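Performance Indicators in Municipal Services: Second Progress Report to the Zulden Fund

Period covered: spring to September
Lead institution: Etham Institute for Public Administration
Partner cities: Zusley and Lozano

1. Work completed in this period

The project follows how two city governments choose, report and use performance indicators in their day-to-day budgeting. In the first report we described the sampling plan and the access agreements. Since then we have finished the document review in both cities and most of the interviews in Zusley.

The document review covered budget books, department scorecards and the minutes of the quarterly review meetings. Zusley currently reports on 93 indicators. Each was coded for its origin (state requirement, council request or department proposal), its reporting cycle, and whether any budget document refers to it. A second coder went through the full set, and disagreements were settled in discussion. Most of them came down to origin: several indicators started as department proposals and were later written into state guidance, and the original codebook had no way to record that. We added a code for it and recoded the Zusley material before starting on Lozano.

Of the Zusley indicators, 20 are cited in the text of a budget request. The others appear in the scorecard annex only. We do not read this as evidence that the rest go unused. Department managers told us they rely on some of them for scheduling and contract oversight, and neither activity leaves much trace in budget papers. The interview guide now has a section on this.

We have carried out 19 interviews in Zusley with budget analysts, department heads and front-line supervisors. Transcripts are complete and have been checked against the recordings. Interviews in Lozano have not started, for the reasons given in section 3.
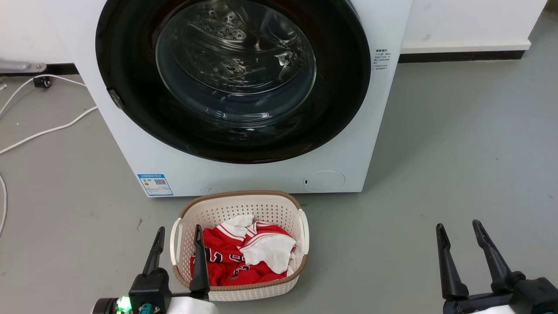
Report prepared by the Principal Investigator
Etham Institute for Public Administration

2. Early observations

These are working notes and should not be quoted outside the Fund.

The review meetings matter more than we expected. In Zusley the scorecard is sent out a week ahead, and department heads come with written explanations for any indicator marked red. Over time the explanations have become longer than the scorecard itself. Supervisors described preparing them as the main cost of the system — more so than collecting the data.

Budget analysts and department staff use the word "target" differently. Analysts treat it as a commitment for the year. Several supervisors treat it as a planning figure that can be revised at midyear, and the city's own manual supports both readings in different chapters. We have raised this with the budget office, which plans to look at the wording in its next revision.

In Lozano, where we have only documents so far, indicators are set by the departments and collected centrally once a year. There is no red marking and no review meeting. This should make for a useful comparison, although the minutes are thinner and we will depend more on interviews.

3. Delays and changes to the plan

Lozano reorganized its finance department early in the period, and our contact office was merged into another unit. The access agreement had to be signed again. It is now in place, but 2 months of interview time were lost. We propose to hold the Lozano interviews in the coming period and to move the joint workshop to the end of it. The final report date does not change.

We also ask to move part of the travel line to transcription. The Zusley interviews ran longer than planned, and the shared trips to Lozano have reduced travel costs. The total budget stays the same. A revised table is attached as Annex B.

4. Next period

Complete the Lozano interviews and transcripts.
Code the Zusley transcripts using the revised codebook.
Draft the comparison chapter on review meetings.
Send both cities a short summary of the document review for factual correction.

We would be grateful for the Fund's decision on the budget transfer before the Lozano interviews begin — the transcription contract has to be extended by then.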